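Simulation before hardware: an open day at Onden

Onden opened its test hall to visitors on 2025-04-05. The company writes control software for two-armed manipulators, and most of the day's program took place on screens. Yiran Fan, who leads the simulation group, and Ignacio Arrieta, who is responsible for integration, spoke to us between two of the scheduled sessions.

The group's main tool is a tabletop simulator called Drinura. It loads a model of a robot with two arms, a table and a set of household objects, and it runs a control policy against them under fixed rules. Fan said the public tends to expect the hardware first.

"People walk in and look for the arms," she said. "We start them at the simulator. A policy that fails there doesn't get time on a real table."

Visitors could pick a task from a short menu and start a run. Each task begins from a stored layout, and the program then shifts the objects by small amounts before the arms move. The current library holds 281 layouts. Arrieta considers that a modest number.

"Coverage is the problem," he said. "You can have a large library where the cup is always on the left. The policy learns left. We found two tasks last November that had that fault, and we pulled both and rebuilt them."

Object placement

Fan described the rebuild in some detail. Under the old procedure an engineer placed the objects by hand in an editor. Now a sampler proposes positions and rejects any that overlap or that neither arm can reach. Orientation is sampled separately. Surface textures are changed as well, so that the policy does not come to depend on one countertop.

"Stone patterns are useful," Fan said. "A vein in the stone is an edge, and an edge can look like the side of an object. If the vision part of the policy is weak, you see the hand slow down over nothing."

Objects that play no part in a task are left on the table on purpose. Arrieta said the first customer to request this was Retness, a kitchen equipment supplier, whose own trials were run on surfaces that had been cleared beforehand.

"Their numbers were good and their kitchens were full of stuff," he said. "So we added stuff."

What the cameras get

The simulated cameras were the subject of the longest discussion of the afternoon. Drinura renders a view from above the table as well as close views from each wrist. The overhead view is used for planning the reach. It does not always contain a whole object, and the group leaves it that way. According to Fan, a real camera mount has the same limits, and moving the virtual camera back to get everything in would produce a policy that no installed system could run.

She brought up a layout from the fruit set to show the point. The plate runs past the right side of the view, and the container and the tray at the far end of the table are only partly in it. The small orange fruit in the well of the plate is fully visible.

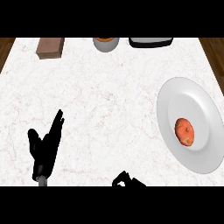
Contact and its limits

Rendering is the easier half of the work, in Arrieta's view. Contact between a fingertip and a curved object is harder to compute, and errors there are less obvious to a visitor. Round fruit rolls. A plate with a sloped rim will send it back toward the center in the simulator more often than a real plate does, and the group has been adjusting friction values to close that gap.

"We measure on a bench, we change the value, we run it again," he said. "There's no trick to it. It takes weeks."

The benchmark used for this is named Hou and has nine contact tests. A new friction model has to pass all of them before it goes into the main branch. Fan said the present model passes seven.

Asked whether the remaining two would be finished this year, she declined to give a date. Both involve soft objects, for which the solver needs a shorter time step, and the shorter step makes a full run too slow to repeat overnight.

Arrieta was called away at that point to restart a visitor station. Fan stayed to answer a question about licensing. Drinura is not sold separately at present, she said, but customers receive the layouts used to qualify their own tasks, along with the logs from each run.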